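Capítulo 4
Armazenagem e acondicionamento de materiais

Objetivos do capítulo

No final deste capítulo, o estudante deverá ser capaz de:
distinguir armazenagem, acondicionamento e embalagem;
identificar os critérios que orientam a escolha de um recipiente de uso interno;
interpretar uma ficha de localização e relacioná-la com o registo de existências;
calcular a taxa de ocupação de uma zona de armazenagem.

4.1 Introdução

Nos capítulos anteriores estudou-se o percurso dos materiais desde a encomenda até à receção. Concluída a conferência, os artigos passam a integrar as existências da organização e devem ser guardados em condições que preservem as suas características, permitam localizá-los sem demora e facilitem a sua saída. A este conjunto de operações dá-se o nome de armazenagem.

A armazenagem não acrescenta, por si só, qualquer propriedade ao produto. Representa, contudo, uma parcela significativa dos custos logísticos, na qual se incluem a renda ou amortização do espaço, a energia, os seguros, o trabalho e o capital imobilizado em existências. Um armazém mal organizado agrava todas estas rubricas — e fá-lo, muitas vezes, de modo pouco visível na contabilidade, sob a forma de tempos de procura, deslocações repetidas e artigos duplicados.

Tome-se o caso da Fendex, empresa de componentes elétricos que servirá de referência ao longo do capítulo. Em fevereiro, o inventário da empresa registava 1274 referências distribuídas por 30 corredores. O responsável pelo armazém, Silviu Bogdan, verificou que as referências de maior rotação se encontravam nos corredores mais afastados do cais de expedição, por terem sido arrumadas segundo a ordem de chegada. A reorganização do espaço, que se analisará na secção 4.5, partiu desta observação.

4.2 Conceitos fundamentais

Importa separar três termos que a linguagem corrente tende a confundir. A armazenagem diz respeito à guarda dos materiais num espaço determinado. O acondicionamento refere-se ao modo como os artigos são agrupados e protegidos durante a guarda e a movimentação interna. A embalagem, por sua vez, acompanha o produto até ao cliente e cumpre também funções de informação e de apresentação comercial.

O acondicionamento interno recorre com frequência a recipientes reutilizáveis, entre os quais se contam as caixas de plástico, os cestos metálicos e os tabuleiros. A escolha depende do peso e da fragilidade dos artigos, do equipamento de movimentação e das dimensões das prateleiras. A cor do recipiente pode ainda servir de código visual, desde que a convenção seja conhecida por todos os serviços.

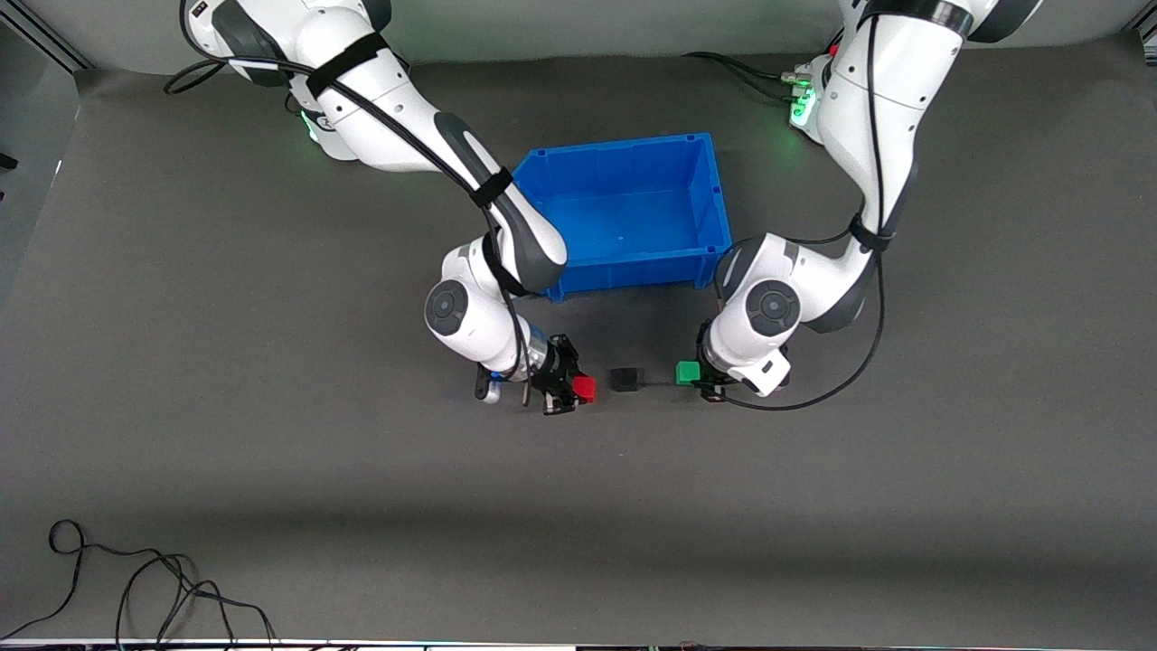

Figura 4.1 — Caixa de plástico azul entre dois braços robóticos.

A normalização dos recipientes constitui uma decisão de longo prazo. Ao adotar um número reduzido de formatos, a organização simplifica o empilhamento e a reposição, mas aceita algum desperdício de volume nos artigos que não se ajustam às medidas escolhidas. Na Fendex foram fixados quatro formatos, todos eles divisores da largura útil da prateleira. Florin Preda, consultor do projeto, recomendou que os formatos anteriores fossem retirados de circulação de uma só vez, a fim de evitar a coexistência de dois sistemas.

4.3 Localização e registo

A cada posição do armazém deve corresponder um código único. O código usual compõe-se da indicação do corredor, do módulo, do nível e da posição, por esta ordem. A ficha de localização associa esse código à referência do artigo e à quantidade existente, e deve ser atualizada em cada entrada ou saída.

Distinguem-se dois sistemas. No sistema de localização fixa, cada referência ocupa sempre o mesmo lugar. No sistema de localização livre, o artigo é colocado em qualquer posição disponível, o que melhora o aproveitamento do espaço e exige — em contrapartida — um registo rigoroso. Muitas organizações combinam ambos, reservando posições fixas para os artigos de maior rotação.

Atividade 4.1

Um corredor dispõe de 30 posições, das quais 6 se encontram livres. Calcule a taxa de ocupação e indique, justificando, qual dos dois sistemas de localização permitiria receber mais facilmente uma nova referência.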